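Vaida Zariņš fala depressa e mexe as mãos enquanto fala, abrindo e fechando uma garra que não está lá. Vício do ofício. Passa as tardes a ensinar robôs a pegar em coisas - sem braço robótico nenhum pelo meio, só a garra na mão, uma câmara em cima e a mesma tarefa outra vez. E outra. Conversámos na Protum, em abril, já passava das quatro e meia.

"O robô não precisa de estar cá. O que ele precisa é de ver como é que se faz", diz, e empurra o café para o lado. 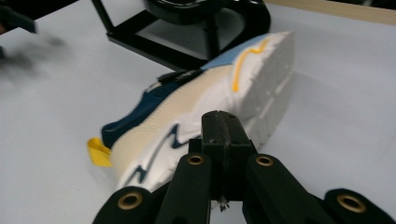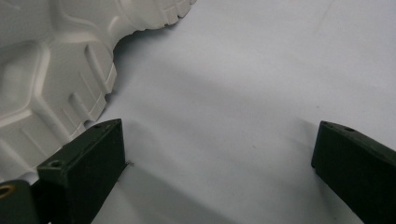
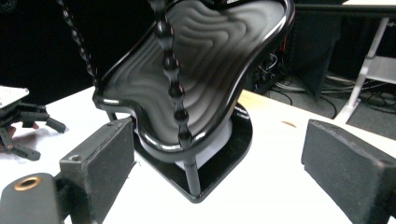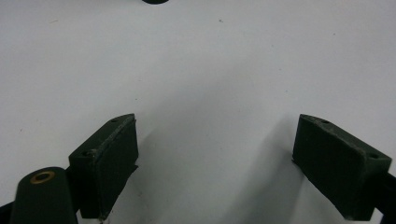 Algirdas Priedītis discorda, e fez questão de o dizer antes de irmos embora: para ele a garra de mão é boa para começar, mas quem demonstra sem braço esquece-se de que o braço tem cotovelo, tem limites, bate nas coisas. Prefere a teleoperação. Mais lenta, sim, mas o que se grava é o que a máquina consegue mesmo fazer.

Vaida encolhe os ombros quando lhe repito isto. Já ouviu muitas vezes. "Ele tem razão numa parte. Se eu torcer o pulso de uma maneira que o braço não consegue, essa demonstração vai para o lixo. Mas em comando remoto faço 50 numa tarde e fico com os ombros feitos num oito. Com a garra faço 200."

E a qualidade? Pausa. "Depende de quem segura."

Os sapatos, conta ela, são um caso sério. Sola rija, parte de cima mole, e o peso nunca está onde se espera. Uma pessoa pega num ténis sem pensar. Quando tem só dois dedos começa a pensar, e aí estraga tudo, hesita, corrige a meio. O modelo aprende a hesitação também. "Tivemos uma política que parava sempre antes de fechar os dedos. Sempre. Fomos ver os dados e era eu. Era eu a parar para respirar."

Desde então há regras. Aproximação num movimento só, sem emendas. Se falhar, pára, apaga, recomeça. Variar a posição do objeto de cada vez, mesmo quando apetece deixar como está. E trocar de pessoa a meio da tarde, porque cada um tem o seu jeito e o robô não pode ficar com o jeito de um só.

O primeiro conjunto grande que fizeram chamava-se Gristonen e tinha 957 demonstrações. Quantas serviram? Ri-se. "Menos." Não diz quantas, insisto, não diz. O problema foi a câmara: num dos dias ficou mal apertada e rodou um bocadinho, coisa de nada, e só deram por isso no treino, quando o braço começou a fechar os dedos ao lado das peças. Agora confirmam o suporte no início de cada sessão e outra vez depois do almoço.

Pergunto-lhe pelas falhas, se também se gravam. Gravam-se algumas, de propósito. Deixar escorregar a peça e voltar a apanhá-la, por exemplo, serve para ensinar a recuperar. Mas vão marcadas à parte. "Misturar tudo é que não. Já fizémos isso e foi um desastre."

E o comando remoto, vai desaparecer? Acha que não. Para tarefas com força, encaixar, rodar uma tampa, continua a preferir estar sentada a comandar o braço verdadeiro. Sente-se menos na mão mas vê-se logo quando a máquina não chega lá. O Vokard, o próximo projeto, vai ter as duas coisas: garra para a maior parte, teleoperação para o resto. Ideia do Algirdas, admite, um pouco contrariada.

Última pergunta, já de pé. Sonha com isto? "Com sapatos", responde. "Sonho que ponho o par na caixa e qeu ficam os dois pés esquerdos."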